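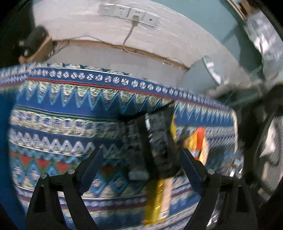
Ternetti hand-held gripper: replacement finger pad set

Part of the Skaneck range of wear parts
Pack contents: one left pad, one right pad, fixing screws, hex key, fitting card
Availability: in stock, new type only

Please read the safety notice below before ordering or fitting. It applies to anyone with pads from the April batch, whether bought separately or supplied on a new tool.

Safety notice: pads working loose

We have had reports of pads turning on their mounting or coming off the finger altogether. In the worst case the left pad dropped away while the tool was closed on a glass jar, and the jar fell. One user was cut on the hand while picking up the pieces. The other reports were of dropped packets and one cracked phone screen.

The fault is in the fixing. Pads in the April batch were held by a single short screw and a bead of adhesive. The adhesive goes soft with repeated flexing, and the screw then backs out a little each time the fingers open. On our test bench at Dogbe the first pad came loose after 800 closures. The pad should have lasted far longer than that.

Affected pads have the number 57 moulded on the back face, next to the screw hole. If you see any other number, your pads are not affected. You will need to take one pad off to check, as the number can't be read with the pad in place.

What to do if yours are affected

Stop using the tool for anything breakable, sharp or heavy. Do not re-glue the pad. A re-glued pad feels firm at first and lets go without warning, and we have seen this on two returned tools.

Contact Jui-lin Au on the parts desk with your order number. A replacement set will be sent free of charge, and you don't need to return the old one. Orders received before 3 pm go out the same day, except at weekends.

What has changed

The new pads use two longer screws with thread lock already applied, and no adhesive. The mounting face has a raised lip so the pad can't turn even if one screw is loose. Grip surface, angle and overall size are the same as before, so there is no need to adjust the linkage or recalibrate the opening width.

Fitting

Switch off and unplug any attached electronics. Open the fingers fully. Remove the old screw and lift the pad away — it may need a gentle twist. Scrape off all the old adhesive with a plastic scraper and wipe the face clean. Fit the new pad against the lip and tighten both screws by hand until they stop. Leave for 6 hours before use so the thread lock can set.

Check the pivot pins while the pads are off. They should turn freely with no side play. Worn pins are a separate part, sold under the Ploson name.

Inspection

Bit-na Kwon, who handled the fault investigation, recommends a quick check at the start of each working week. Push each pad sideways with your thumb. Any movement at all means the screws need attention before the tool is used again.

Returns: unopened packs only. Faulty pads are replaced at any time.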